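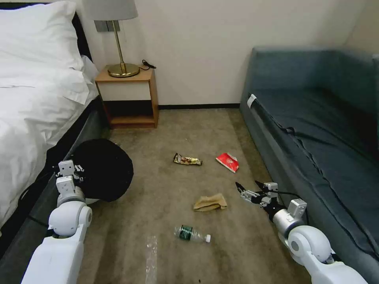
Room 403, bed side and sofa side, before pickup.

Apr 7, 2023

Okay, writing this up while I still remember it, and before Dagim asks me where the room notes are again. Today was 403, the one with the long blue-grey sofa down the right wall. I like this room for tidying work. You get a bed, a nightstand, a decent stretch of carpet and a big piece of upholstery all within a few steps, so one pass makes you deal with pretty much every kind of surface we care about.

Floor first. The gold, brown and white snack wrapper was in the middle of the carpet, more or less level with the nightstand, and the red paper packet was over toward the sofa, a bit folded. Hiwot and I went back and forth on whether wrappers should be picked up before bedding gets touched, and I'm now firmly on the side of floor first! If you start with the duvet while it's hanging down the side like that, you end up standing on whatever is lying around, and then you're peeling it off your sock. Ebise prefers to do the bed first so the dust comes down before the floor gets cleaned. Fair point for vacuuming, less so for litter. I think we split it: litter, then bed, then vacuum. I've changed the card on the door to say so, in pencil for now.

Carpet. It has some darker patches and smudges in the greyish beige, faint, but you notice them once you've been looking down for a while. I went over one spot by the sofa with the Kumsa spray and a white cloth. Cloth came up slightly grey, patch looked the same to me. Not going to keep scrubbing at it. Tiruwork says the Jornitz powder needs to sit for 10 minutes and I have never once given it the full time, so that's the thing to try next week before we complain to anybody.

Bed. White duvet, white pillow, grey base. The base goes straight down like a box, so the loose part of the duvet has to be folded up and laid flat, and I still can't get the corner at the pillow end to lie down on the first try. Took me 2 goes today. Yaowalak does it by pulling from the far side and then walking around, which is more steps but looks much better when she's finished. I'd like her to show everybody on a quiet afternoon. (Yaowalak, if you're reading this, I'm volunteering you.)

Nightstand. Small job. Wipe the top, wipe the white drawer front, reach into the open shelf underneath with the cloth folded over your fingers. It's dark in there and easy to skip. The lamp is the fussy bit: the round brass base shows every fingerprint, so hold it by the stem when you shift it, dry cloth only. The black cord was coiled behind it and I left it coiled on the top, same spot. Somebody wrote on last month's sheet that cords should be dropped behind the furniture and I don't agree, you just end up fishing for them.

Sofa. Hardly anything to do. Ran my hand along the seam on the seat, brushed toward the front, done. The small white tag is near the end by the back wall. Do we tuck that in or leave it? I tucked it in, it popped out again, I left it. The fabric creases a little whichever way you smooth it, so please don't mark anyone down for creases.

Budget thing for Dagim: the Zenwood order with the new cloths and the second carpet brush came to about 700, which was more than I guessed. Jalterness had the brush cheaper but couldn't say when it would ship. I'd take the cheaper one and wait until June if we have to. The old brush is ugly and works fine.

To do:
Ink in the new order on the door card once Ebise has had a look
Powder test by the sofa, with an actual timer
More white cloths in the 403 cupboard, I used the last clean one
Ask Hiwot where the small trash bags went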